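Plillik Adds Keyword Overlap Report to Editorial Planning Tool

Plillik has released an update to its editorial planning software that compares a site's published pages with one another and lists the ones competing for the same search terms. The report went live for all paid accounts on Monday morning and replaces the manual export that customers have used since February.

The feature works from two inputs: the site's own page index and the search query data the customer has already connected. Each page is assigned a primary term and up to four secondary terms. When two pages share a primary term, or when their secondary terms match closely enough, the pair is added to the report with a score from 1 to 20. Pairs scoring under 4 are hidden by default. The threshold can be changed in the project settings, but only by account owners.

Scores are recalculated overnight. A page edited during the day keeps its old score until the next run, and there is no way to force an earlier one. Pages that carry a noindex tag are left out, as are pages redirected to another address. Archived drafts are also ignored, even if they were public at one time.

According to Cheng-en Su, product lead at Plillik, most of the work went into handling large archives. "Small blogs were easy. Once a site passes 1000 pages, comparing every page with every other page gets slow, so we group by topic first and compare inside the group," Su said. The drawback is that two overlapping pages placed in different topic groups will be missed. Su said a cross-group check is being tested with a few accounts and has no release date.

One of the test customers was Larkico, a content agency that manages blogs for industrial suppliers. The agency ran the report on a client site with a long archive of product guides and found around 20 pairs it considered worth acting on. Most were handled by merging the shorter page into the longer one and adding a redirect. The rest were left in place with revised titles and new internal links. Larkico has not published traffic figures for the changes.

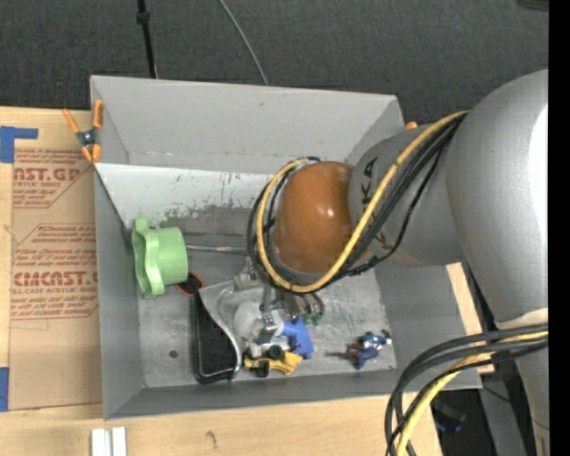 Last modified: 9 August 2021

The report can be exported as a CSV file or sent to the editorial calendar, where each pair becomes a single task with both page addresses attached. Tasks created this way do not carry a due date – editors have to set one by hand. Customers who publish through the Wunport connector will see the overlap score next to the page title in their post list. The connector for Schwerdtfeger does not display scores yet and still shows only publication status.

Pricing has not changed. Accounts on the free plan can open the report but see only the two highest-scoring pairs. The old manual export stays available under the Tools menu until the end of the year, and files saved from it can't be imported into the new report.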